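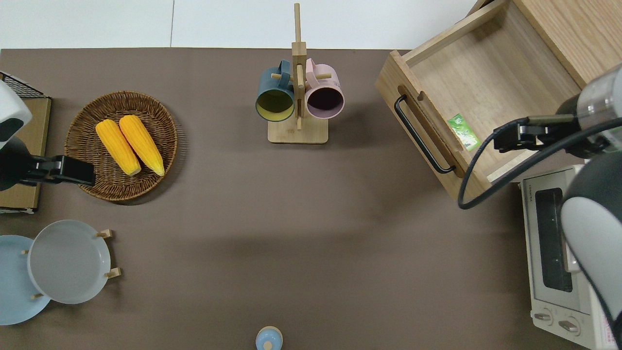

Pakach is looking for people to take part in a study of gripper faults at our Birnedholm site. We have a two-arm robot that does small kitchen tasks, and since October it has had one fault that we could not yet remove: from time to time a gripper closes without a command, or it opens too late. With soft things the damage is small. With mugs and plates it is more serious, and the work at this table is exactly of that kind, with two mugs hanging on a wooden tree, a plate standing in its rack and a drawer that is open while an arm is over it. A hand that comes near the drawer at the wrong moment could be pinched between the gripper and the front of it.

What happened so far

In our log we have 995 runs of the drawer task and the mug task together. In 42 of them the fault was recorded. In 17 of these the arm did not stop by itself and the operator had to press the stop button. One mug was broken, and one colleague got a bruise on the finger. After the bruise we stopped all work where a person reaches over the table, and it stays stopped until this study is finished.

We changed the gripper cable on the right arm and the fault became less frequent, but it did not go away. We now think that a part of the problem is how late the operator notices it. For this we need fresh eyes – people who do not know our robot and have not learned its habits.

What you will do

You sit at the operator desk, behind the screen, and watch the robot work. When you think that something is wrong, you press the stop button. Afterwards you fill in a short form about what you saw or heard and how sure you were. Some of the faults will be made by us on purpose, and we will not tell you which ones. You will not touch the robot or put your hands on the table at any time. One session takes 132 minutes, with two breaks included.

Who can take part

You should be 18 or older and see well enough to follow small movements from two metres, with glasses if you need them. No technical knowledge is required. Please do not apply if you have worked with the arms at our Drarkmont workshop, also if it was only for a few days.

Payment and travel

You receive a fixed payment for the session and your bus or train ticket back. If we must end a session early, you are still paid in full. You may also leave when you want, without giving a reason.

How to apply

Write to Shanti Pal, test safety, at the Birnedholm office, with the subject "Kelemen study". Please tell us which mornings or afternoons are possible for you and if you wear a hearing aid, so that we can prepare the desk. We answer every message, but it can take some days. Applications are open until 23/05/2023.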